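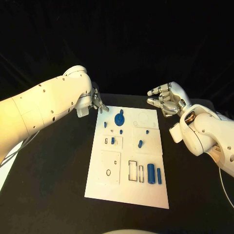 Taller > Cuadernos > Kit Valer

Entrada del 12/31/19, por Teodoro Malabanan
2 comentarios

Último día del año y yo aquí con las piezas azules, ¡qué le vamos a hacer! Dorin se fue a mediodía y me dejó la mesa despejada y el fondo negro colgado, así que aprovecho para dejar por escrito lo del kit antes de que se me olvide todo con las uvas.

A ver, lo de la hoja. Sigo contento con los contornos impresos. En la versión de mayo llevábamos las siluetas pegadas a mano y se despegaban por las esquinas, una lata. Con todo impreso sobre blanco se ve enseguida dónde va cada cosa, y el azul destaca muchísimo contra la mesa oscura (Dorin quería piezas verdes, que conste aquí que me opuse).

La pieza que más me gusta es el disco grande con el pomito encima. Es la más fácil de coger y la que todo el mundo busca primero. Las pequeñas son otra historia. La clavija gris es diminuta y ya la he buscado por el suelo más veces de las que quiero reconocer — mañana no, pasado, le busco una cajita con tapa. El cilindro corto tampoco ayuda, porque tumbado rueda. Propuesta para Dorin: una marca de lápiz en la base de cada pieza pequeña, para saber cuál va de pie y cuál no sin tener que mirar la ficha.

Del archivo de Bucur: el plano bueno es el 287. El 208 es el viejo, tiene los contornos un poco más estrechos y no hay que volver a imprimirlo. Lo he movido a la carpeta Skutanora para que no se cuele otra vez. 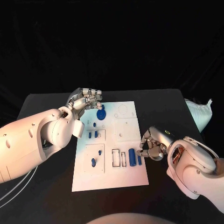 El tablero del kit Valer con el disco grande arriba a la izquierda y la clavija azul justo debajo.

Mirándolo con calma, yo separaría un poco más esas dos. El disco ocupa mucho, y la clavija, tan flaquita, se queda a su sombra. Unos 14 mm hacia abajo creo que bastarían, pero hay que comprobar que no choque con el contorno siguiente. No lo he medido en serio, es a ojo y con hambre.

Pendiente para la vuelta:
— preguntar en Fukutance si la próxima hoja puede venir en mate
— recambio de la clavija gris (pedir de sobra, por favor)
— lavar el fondo negro, que coge polvo solo con mirarlo
— pasar a limpio la ficha de piezas, la mía tiene café

Dorin, si lees esto antes que yo: el lápiz blando está en el cajón de arriba y la regla buena la tengo en casa, te la llevo. ¡Feliz año!

Compartido 2 veces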